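Toom Bimanual Bar Tasks – README

Toom is a set of simulated two-arm manipulation episodes together with the tooling we use to generate, replay and score them. It covers one family of tasks: two arms taking hold of a long rigid bar and moving it, or moving along it, while both grippers stay closed. The controller it was built to exercise is called Drusmont and lives in its own repository. You don't need Drusmont to use the episodes.

Maintainer: Ott Kalniņš
Status: in use, format stable since October

What's in the release

693 episodes in total. 342 were produced by the scripted planner and the remaining 351 by teleoperation in the simulator. Each episode is a folder with:

state.bin – joint positions, joint velocities and gripper widths for both arms
wrench.bin – simulated force and torque at each wrist
cameras/ – rendered colour and depth
scene.yaml – furniture, bar, bracket and floor parameters, plus the random seed
meta.yaml – source (scripted or teleop), outcome label, tooling version

Units are metres, radians, newtons and seconds. Quaternions are stored w first. If your library wants w last, the loader has a flag for it, and forgetting to set it is the most common problem people write to us about.

Scenes

There are 16 room layouts. The bar is either fixed to furniture on brackets or free on a surface. Layouts vary in floor material, furniture colour and bar position. Colours and textures are sampled independently of the physics, so you can re-render any episode with new appearance settings and get identical trajectories.

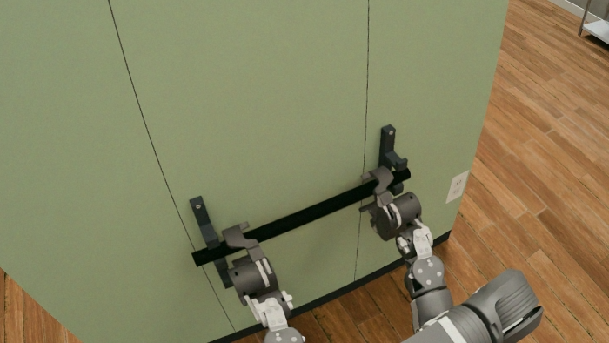

Grasp selection is handled by a module called Istar. It takes the bar's pose and length, samples candidate grasp pairs along it, and throws out any pair where a finger would collide with a bracket or where either arm would come too close to a joint limit. The surviving pairs are ranked by how evenly they share the load. On the green cabinet layout this tends to put both grippers on the stretch of bar between the two brackets, with the hooked upper finger over the top and the lighter jaw underneath. The brackets are modelled as collision meshes, screw heads included, so the clearance check near them is stricter than it would be with plain boxes. You can relax it with the bracket_margin setting, but the default is what we used for every scripted episode.

Once both grippers have closed, the two arms and the bar form a closed kinematic chain. Small errors in the relative pose of the grippers then show up as internal force along the bar. The wrench logs are there mainly so you can study this. Teleop episodes have noticeably more of it than scripted ones, and we have left it in.

Installing

You need Python 3.10 or newer and a working C++ compiler. A graphics card is only required for re-rendering.

pip install -e .
toom fetch --all
toom check

The check command verifies every file against the manifest and prints the name of anything missing. It can take a while on a network drive.

Replay and scoring

toom replay EPISODE
toom replay EPISODE --render
toom score RUN_FOLDER

Replay steps the simulator from the logged joint commands. The result should match the stored states to within solver tolerance – if it doesn't, compare your simulator version with the one in meta.yaml before opening an issue. Scoring reports task success, peak internal force, and slip at each gripper. We don't publish a combined score and would rather you didn't invent one from ours.

Splits

Splits are by layout, so no room appears in both training and test. Of the 16 layouts, 5 are held out for testing. The older Finska split, which divided by episode, is still in the splits folder so that earlier results can be reproduced. Please don't use it for new work, as it leaks furniture geometry across the boundary.

Known problems

Contact between the fingers and the bar is modelled with a single friction coefficient per scene. Slip figures should be treated as relative only.

Depth renders show speckle along the thin edges of seams and furniture legs. Filtering it out is left to the user.

Some teleop episodes begin with a pause while the operator settles. The trim_idle option in the loader removes it.

Cabinet doors are visual geometry only in this version. The seams are drawn, but the panels have no hinges and won't open under load. Articulated doors are on a branch and haven't been merged.

Not suitable for

Training a policy to run directly on hardware without further work. Joint friction and gripper compliance are approximations, and nothing in this release has been tuned against a particular physical arm.

Contributing

Open an issue first for anything bigger than a bug fix. New layouts need a scene.yaml, collision meshes and a passing toom check. Licence terms are in the LICENCE file at the top of the repository.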